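Section 3. Wrapping and tying the bouquet

Pirkholm Artificial Bouquet Set
Revised 25/04/2021

Read this section after you have unpacked the set and opened out the stems (Section 2). If the blossoms are still flat from the carton, go back and shape them first. It is hard to do once the paper is on.

You will need:

The 11 stems from the set
Wrapping paper, one full sheet
Ribbon, one length of 198 cm
Scissors
Clear tape
The two twist ties from the small bag
A clean table, wide enough to lay the sheet flat

The set is sold with several paper and ribbon colors. The steps are the same for all of them. If your set came with the Hendener crepe sheet in place of the smooth one, see the note at the end of 3.2.

3.1 Gathering the stems

1. Lay all the stems on the table with the heads pointing the same way. Keep the colors mixed. Sorting them into groups now usually gives you a bouquet that is pink on one side and white on the other.

2. Pick the tallest stem and hold it upright in your weaker hand, between thumb and first finger, at a point just below the lowest leaf.

3. Add a second stem at a slight angle so that it crosses the first at your fingers. Turn the bunch a little and add the next one the same way. Keep turning in the same direction until the last stem is in.

4. Look down at the heads. If two blossoms of the same color are touching, pull one up or push one down a little. Leave green showing between the heads.

5. Wind the first twist tie around the stems at your fingers and close it with two turns. Put the second tie a hand's width lower.

6. Stand the ends of the stems on the table and tap them level. Stems that are still too long can be bent back on themselves.

CAUTION: The stems have a wire core. Do not cut them with household scissors. Use wire cutters, wear eye protection, and point the end you are cutting down and away from you. Cut ends are sharp. Fold them over or cover them with tape before you go on.

Note: Sets packed before July may have only one twist tie. A rubber band works as the lower tie.

3.2 Wrapping the paper

1. Lay the sheet flat with one corner pointing toward you and the colored side down.

2. Place the gathered stems down the middle of the sheet. The ends should stop a little short of the near corner, and the heads should clear the far corner. If the heads are buried, slide the bunch away from you.

3. Fold the left side of the sheet over the stems. Press it lightly along the stems, but leave it loose near the heads.

4. Fold the right side over the left. The two sides should overlap more at the bottom than at the top, so that the wrap comes down to a point and opens out toward the blossoms.

5. Hold the overlap closed and roll the bouquet a quarter turn, seam up. Put one piece of tape on the seam, close to the middle. The ribbon will hide it.

6. Tuck the near corner up inside the wrap, or leave it as a point. A pointed end looks neater but the bouquet will not stand on it without support.

7. Reach in from the top and spread the opening with two fingers. Pull the outer leaves up until they show above the edge.

If the paper tears near the top, turn that edge inward and fold it down all the way around. A tear near the point can be taped from the inside. Do not try to tape crepe.

Note on crepe: The Hendener sheet stretches across the grain. Fold it once, without pressing, and skip step 7. The edge will go wavy if you pull it.

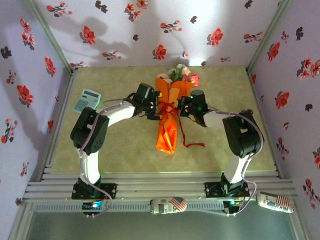 3.3 Tying the ribbon

Orange paper with a red ribbon is the brightest of the pairings, and the ribbon stands out well against it. Tie it around the middle of the wrap. Placed too high, it closes the opening and squashes the heads. Placed near the point, it slides off.

1. Have a second person hold the bouquet upright with both hands while you work, or lay it down with the seam underneath. Upright is easier. The helper should hold lightly, enough to keep the paper closed and no more.

2. Find the center of the ribbon and place it against the front of the wrap.

3. Take both ends around to the back, cross them over the seam, and bring them to the front again.

4. Pull until the paper just starts to gather, then stop. If you see deep creases running up toward the blossoms, it is too tight.

5. Tie a single knot. Ask your helper to put a finger on it.

6. Finish in one of these ways:

Bow. Make two loops of the same size, cross them, and pull one through. Straighten the loops with your fingers.

Plain tie. Tie a second knot over the first and let the ends hang. You can leave a long tail on one side and trim the other short.

7. Trim the ends at a slant so they do not fray. Satin ribbon frays quickly, so do this on the same day.

A tail left long will trail over the table when the bouquet is set down. It can be left like that for a tabletop display. Where people walk past, or where the bouquet will be picked up and passed around, shorten it to end above the point of the wrap.

CAUTION: Keep ribbon offcuts, twist ties, and loose leaves away from small children and pets. Long ribbon must not be left within reach of a crib or play area.

3.4 Setting the bouquet in place

A wrapped bouquet with a pointed end needs something to hold it up. A narrow vase, a jar with dry sand, or the Mrema stand (sold separately) will do. The stand has two rings; the wrap goes through both, with the ribbon sitting above the upper one.

1. Put the holder where the bouquet will stay. Do not carry the two together.

2. Lower the bouquet in, point first. Stop when it feels firm.

3. Turn it so the seam faces the wall.

4. Check the heads against whatever is behind them. A bouquet this full can lean back and rest on the wall. On painted walls this does no harm, but on wallpaper move the holder forward a little — dyed paper can mark a printed surface if it rubs there for months.

A plain background shows off pale blossoms best. Against a floral wallpaper, the white and cream heads can get lost, and a strong wrap color helps the bouquet stand apart from the pattern.

Keep the bouquet out of direct sun. Orange and red papers fade first, usually on one side, and turning the bouquet now and then evens it out. Do not place it near candles, heaters, or lamps with exposed bulbs. The blossoms are fabric and will burn.

Do not put water in the vase. Water rusts the wire and wicks up the paper.

3.5 Care after wrapping

Dust the blossoms with a soft dry brush, working from the center of each head out. A hair dryer on the cool setting can be used from arm's length. Do not use spray cleaners with the paper on.

To wash the blossoms, untie the ribbon, take off the paper, and follow the washing steps in Section 5. Ribbon that has been knotted for a long time keeps its creases. Press it with a cool iron under a cloth, or replace it.

Replacement paper and ribbon can be ordered from Markanent using the color code on the carton lid. If the lid is gone, send a cutting of the old paper with your order and we will match it as closely as we can. Paper from different print runs may vary slightly in shade.

3.6 Common problems

The wrap opens at the top after a few hours.
The ribbon is too low or the overlap is too narrow. Untie, fold the right side farther over, and tie again.

The heads have sunk below the edge of the paper.
The upper twist tie has slipped. Hold the wrap at the ribbon and draw the stems up from the top, a little at a time. If they sink again, unwrap and tighten the tie.

The bouquet twists in the holder.
Pack tissue around the point.

Text: Mwende Mabula
Checked by: Jeptoo Shemweta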